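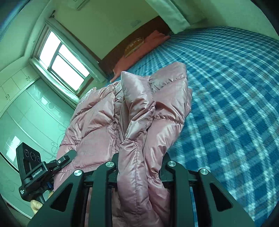 ダウン製品の洗濯表示は誰のためにあるのか

ダウンジャケットの保管と洗濯について、業界の説明は長らく「専門店に任せるのが無難」という一文で済まされてきた。筆者はこの一文に反対する立場をとる。専門店の技術を疑うからではない。表示が使用者に渡している情報が、判断に必要な量を大きく下回っているためである。

前提を整理する。ダウンの保温性は、羽毛が抱え込む空気の体積に依存する。羽枝が広がった状態を保てば熱抵抗は維持され、皮脂や汗で羽枝同士が付着すれば体積は減る。つまり、洗わないことにも性能低下という費用がある。ところが洗濯表示が伝えるのは、洗う場合の危険だけである。家庭洗濯不可の記号を見た使用者は「洗わなければ劣化しない」と読む。この読み方は誤りだが、表示の側に訂正する手段がない。

記号の決め方にも問題がある。家庭洗濯の可否は、表地、裏地、中わた、縫製、付属品のうち最も弱い要素に引きずられる。表地が水洗いに耐え、羽毛も耐えるにもかかわらず、襟の合成皮革の縁取り一つで全体が不可になる例は珍しくない。縁取りを諦めてでも中わたの性能を回復させたい使用者は存在する。現在の表示は、その選択に必要な内訳を示さない。

筆者が以前勤めていた繊維試験会社Sestuvowでは、苦情品の受付票を分類する作業を担当した。対象は2,868件で、うちダウン製品に限って読み直すと、目立ったのは水洗いによる損傷よりも乾燥不足に起因する臭気と偏りであった。当時の同僚Bogdan Ghițăは、受付票に「洗い方」の欄があって「乾かし方」の欄がないことを早くから問題にしていた。欄がなければ記入されず、記入されなければ原因として数えられない。指摘は次の様式改訂で採用されたが、店頭で配られる取扱説明の文面は変わらなかった。

乾燥の説明が省かれる事情は理解できる。必要な時間は充填量、キルトの区画寸法、表地の通気度、室内の湿度で変わり、単一の数値を書けば必ず外れる。しかし、数値が書けないことと、判定方法が書けないことは別である。乾燥の終点は質量で判定できる。洗濯前に家庭用の秤で質量を測り、乾燥中に数回測って、元の値に戻り、かつ測定間の変化がなくなった時点を終点とすればよい。例えば中わた200グラムの製品であれば、表面が乾いて感じられても内部に約6グラムの水が残ることは十分にありうる。指先の感触では区別しにくいが、秤なら読める。なお、洗濯前の測定は普段着用している室内で行う。羽毛も表地も吸湿するため、雨の日の玄関先で測った値は基準にならない。

縫製構造についても触れておく。表地と裏地を直接縫い合わせるキルトでは、縫い目の箇所で中わたの厚みがほぼゼロになる。区画が小さいほど羽毛の移動は抑えられるが、縫い目の総延長は増え、熱の逃げ道も増える。洗濯後に偏りが起きた場合、区画が小さい製品は手でほぐす箇所が多く、大きい製品は一箇所あたりの移動量が多い。どちらが扱いやすいかは使用者の忍耐の配分による。この程度の記述は取扱説明に数行で収まるはずであり、紙面の不足は理由にならない。

反対意見も挙げておく。縫製品の品質管理に長く携わるKeerthana Kotianは、内訳を開示すれば使用者が都合のよい部分だけを読み、事故と苦情が増えると主張する。筆者との議論で彼女が例に出したのは、中性洗剤の指定を見落として漂白剤入りの製品を使った事例であった。情報量を増やせば誤読の機会も増えるという点は認めざるをえない。ただし、この事例では表示に従う意思のある使用者が洗剤の区分を理解できなかったのであり、記号を不可に切り替えても区分の理解は進まない。次に別の衣類で同じ誤りが起きるだけである。

寝具ブランドのSkutanoは、羽毛布団の取扱説明に部位別の耐水性の表を載せている。表は小さく、文字も読みやすいとは言いがたい。それでも側生地、中わた、縁のパイピングが別の行に分けられており、どこが制約になっているかは分かる。衣料でも同じことをすればよい。法定の記号を改める必要はなく、任意の追記として下げ札か説明書に載せれば足りる。

保管についても、現行の記述は粗い。付属の収納袋は携行のためのもので、長期保管の容器ではない。圧縮した状態で夏を越させれば、回復に要する時間は延びる。5月に収納する前に、少なくとも皮脂の付きやすい襟と袖口を処理し、質量で乾燥を確認し、膨らみを残したまま通気性のある覆いをかける。この手順に特殊な設備は要らない。

筆者は家庭洗濯を全面的に勧めているのではない。撥水加工の状態が不明な製品、接着で区画を形成した製品、古くて表地の引裂強さが落ちている製品は、外部に出すほうが合理的な場合が多い。求めているのは、その区別を使用者自身が行えるだけの記載である。部位別の耐水性、中わたの質量、区画の形成方法、乾燥の終点の判定方法を、下げ札の裏面に載せることをまず提案する。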